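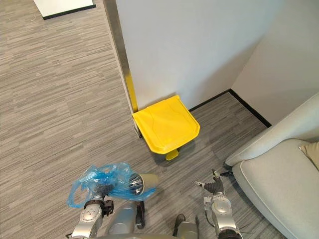 Protokoll Projektrunde Imine, März

Ort: Besprechungsecke in Trakudstead, Hatsue per Video
Beginn: kurz nach neun, Ende: als der Kaffee alle war
Anwesend: Gijs Van Dijk, Hilde Dijkstra, Hatsue Hirose, Rommel Policarpio, Anouk Vermeulen (schreibt)

Vorweg: Das letzte Protokoll haben wir ohne Änderungen durchgewinkt. Gijs wollte nur festgehalten haben, dass er die neuen Handschuhe für die Teleoperation nicht "abgelehnt", sondern "vertagt" hat. Ist hiermit festgehalten.

1. Stand der Aufnahmen

Wir haben jetzt 462 Episoden für die Aufgabe "Müll aufsammeln und wegbringen" (Applaus von Rommel, der die meisten davon gefahren hat). Davon sind 60 noch nicht durchgesehen. Hatsue nimmt sich den Rest vor, sobald Plolero wieder vernünftig lädt. Gestern hing die Ansicht bei ihr jedes Mal, wenn sie von der Kopfkamera zur Handgelenkkamera gewechselt hat, und so macht das Labeln natürlich keinen Spaß.

Zur Verteilung: Wir haben sehr viel Greifen und ziemlich wenig Wegbringen. Das hat sich so eingeschlichen, weil man nach einem missglückten Griff gern abbricht und neu anfängt, und dann fehlt eben hinten der halbe Ablauf. Hilde fände es gut, wenn wir abgebrochene Läufe trotzdem speichern und als solche markieren, statt sie wegzuwerfen. Wir haben eine Weile hin und her diskutiert. Gijs hat Sorge, dass das Modell das Abbrechen lernt. Hilde sagt, dafür gibt es ja das Label, und beim Training filtert man. Am Ende haben wir uns geeinigt: speichern ja, aber in einen eigenen Ordner, und vor jedem Trainingslauf wird entschieden, ob er mitkommt.

Rommel hat außerdem gefragt, was mit den Läufen ist, bei denen er zwischendrin die Hand gewechselt hat. Die bleiben drin! Genau davon haben wir zu wenig.

2. Am Boden greifen

Das war der längste Punkt, und ich habe irgendwann aufgehört, alles mitzuschreiben.

Die Bodenhaltung ist für den Operator anstrengend. Man sieht im Headset fast nur Teppich und die eigenen Roboterbeine, und der Winkel zum Handgelenk ist ungewohnt. Rommel kommt inzwischen gut damit klar, Gijs nach eigener Aussage "mit Fluchen". Hatsue hat beim Durchsehen gemerkt, dass die rechte Hand in fast allen Läufen greift und die linke mehr oder weniger danebenhängt. Vorschlag von ihr: ein Block, in dem die linke Hand greift und die rechte den Beutel offen hält. Fanden alle sinnvoll, will nur keiner als Erstes machen. Hilde hat sich dann doch gemeldet, danke dafür!

Bei den Gegenständen bleiben wir vorerst bei dem, was in der Kiste ist, also Flaschen, Papprollen, Becher, Verpackungen. Hilde wollte gern auch zerknülltes Papier dazunehmen. Rommel war dagegen, weil die Finger das Papier beim Loslassen manchmal mitnehmen und die Episode dann ewig dauert. Wir probieren es in einem kleinen Extrablock und schauen uns die Läufe zusammen an, bevor wir mehr davon machen. 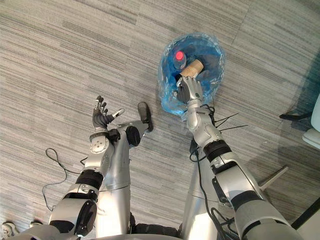
Protokoll: Anouk Vermeulen, Team Datenaufnahme, Trakudstead

Noch zum Beutel selbst. Die blauen sind durchscheinend, und für das Modell ist das offenbar eine eigene Kategorie Ärger: Man sieht die Flasche mit dem roten Deckel durch die Folie oder über den Rand hinweg, je nachdem, wie der Beutel liegt, und die Tiefenwerte springen an den glänzenden Falten. Hatsue hat uns ein paar Tiefenbilder gezeigt, und es sah an manchen Stellen aus wie Schweizer Käse. Gijs möchte deshalb undurchsichtige Beutel bestellen. Ich bin dagegen (und habe das auch laut gesagt), denn in jedem normalen Büro hängen genau solche dünnen Dinger im Eimer, und wenn wir das schwierige Material weglassen, merken wir es halt erst beim Kunden. Kompromiss: beides, gemischt, und der Beuteltyp kommt als Feld in die Metadaten. Das Feld legt Hatsue an.

Dann die Frage, wann eine Episode anfängt. Bisher drückt jeder den Startknopf, wann es ihm passt. Rommel drückt, sobald er in der Hocke oder im Sitz ist, Gijs schon vorher, und ich vergesse es gelegentlich ganz und muss von vorn anfangen. Ab jetzt gilt:

Start, sobald beide Hände offen und ruhig im Bild sind.
Ende, wenn der Gegenstand losgelassen und die Hand wieder frei ist.
Dazwischen keine Pausen von mehr als 2 Sekunden; wer nachdenken muss, bricht ab und markiert.

Hilde hängt das als Zettel neben die Station. Sie bittet darum, dass er diesmal hängen bleibt.

3. Wegbringen zum Eimer

Für den zweiten Teil der Aufgabe, also Beutel nehmen, hingehen, Eimer öffnen, reinwerfen, brauchen wir deutlich mehr Abwechslung in den Startpositionen. Hatsue hat die Anfangsposen übereinandergelegt, und es war schon ein bisschen peinlich: fast alle auf einem Haufen, fast alle mit demselben Blickwinkel. Wenn wir so weitermachen, lernt das Ding einen einzigen Weg auswendig. Wir teilen die Fläche deshalb in Startfelder ein, insgesamt 13, und der Plan in Plolero gibt vor, welches dran ist. Bitte nicht schummeln und immer das bequemste nehmen (Blick zu Gijs, Blick von Gijs zurück).

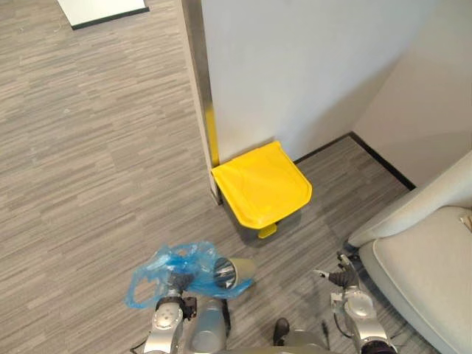 Die Übergabe von einem Schritt zum nächsten ist für mich im Moment das interessanteste Thema, und ich habe dafür ein bisschen mehr Zeit auf der Tagesordnung durchgesetzt. Es geht um den Moment, in dem der Beutel schon in der Hand ist und die andere Hand noch nichts zu tun hat. Bei uns hängt er meistens links und fällt locker ums Handgelenk, und rechts muss sich die freie Hand irgendwo zwischen Tretmülleimer und Armlehne sortieren. Der Eimer steht ja ganz in der Ecke, und zwischen Sessel und Eimer bleibt nur ein schmaler Streifen Teppich. Hilde hat gefragt, ob wir den Sessel für die Aufnahmen rausstellen. Ich würde ihn drinlassen und in einem Teil der Läufe verschieben, dann haben wir enge und weite Fälle. Angenommen, Rommel trägt die Stellung jeweils mit ein. Dass der Deckel so knallgelb ist, hilft dem Modell übrigens mehr, als mir lieb ist! Ich hätte gern noch mindestens einen zweiten Eimer mit einer langweiligen Farbe, sonst sucht es später nur nach Gelb.

Zum Öffnen: Pedal oder Hand? Da gehen die Meinungen auseinander. Rommel würde den Deckel mit den Fingern der freien Hand anheben, das lässt sich gut fernsteuern. Gijs findet, ein Roboter mit Füßen sollte das Pedal benutzen, und prinzipiell stimme ich ihm zu, aber unsere Beinsteuerung ist dafür noch nicht so weit, dass ich sie vor die Operatoren setzen will. Wir nehmen also vorläufig nur mit der Hand auf. Das Pedal kommt auf die Liste für später, mit Gijs als Verantwortlichem. Er hat genickt.

4. Hardware und Kleinkram

Jansen hat sich wegen der Ersatzfinger gemeldet, die Lieferung kommt noch im März. Bis dahin bitte mit dem linken Daumen vorsichtig sein und ihn nach jedem Block kurz durchbewegen.

Die Kabel am Handgelenk sind weiterhin ein Thema. Hilde will die abstehenden Enden der Kabelbinder kürzen, weil sie in einigen Läufen am Beutel hängen geblieben sind. Macht sie vor dem nächsten Block. Und bitte, bitte keine Kabel auf der Laufstrecke liegen lassen, ich bin diese Woche schon einmal mit dem Headset in der Hand drübergestolpert.

Die Zeitstempel der Handgelenkkameras laufen gegenüber dem Kopf immer noch leicht auseinander. Hatsue hat eine Korrektur geschrieben, die beim Export läuft, und möchte, dass wir vor jedem Block einmal deutlich sichtbar beide Hände zusammenführen. Das reicht ihr als Abgleich.

5. Fragen aus der Runde

Rommel hatte gesammelt, was die neuen Operatoren beim Einlernen so wissen wollten. Die meisten Sachen stehen inzwischen im Leitfaden, eine war noch offen und die kommt jetzt auch rein:
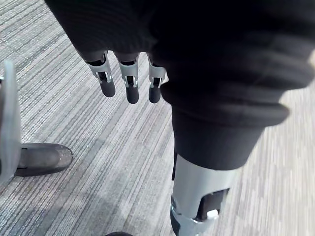
Soll ich einen Lauf wiederholen, wenn der Gegenstand beim Greifen verrutscht und ich nachfassen muss?

Lass ihn weiterlaufen und fass ganz normal nach. Solange der Gegenstand am Ende dort landet, wo er hinsoll, zählt die Episode als vollständig, und du setzt beim Speichern nur das Häkchen "nachgefasst". Abbrechen bitte erst, wenn du nicht mehr drankommst oder etwas umzukippen droht.

Gijs wollte ergänzen, dass man nicht absichtlich danebengreifen soll, um mehr solche Beispiele zu bekommen. Haben wir besprochen, steht jetzt auch im Leitfaden.

6. Wer macht was

Hatsue: restliche Episoden durchsehen, Feld für den Beuteltyp, Ticket wegen der hängenden Ansicht
Hilde: Zettel an der Station, Kabelbinder, erster Block mit der linken Hand
Rommel: Startfelder auf dem Teppich abkleben, Sesselstellung in den Plan
Gijs: Beutel bestellen (beide Sorten!), Pedal auf der Liste für später
Ich: zweiter Eimer, Leitfaden aktualisieren, bei Jansen nach dem genauen Liefertermin fragen

Nächste Runde wieder um neun, gleicher Ort. Wer vorher noch Punkte hat, schreibt sie mir bitte direkt in die Tagesordnung und nicht in den Chat, da finde ich sie nie wieder.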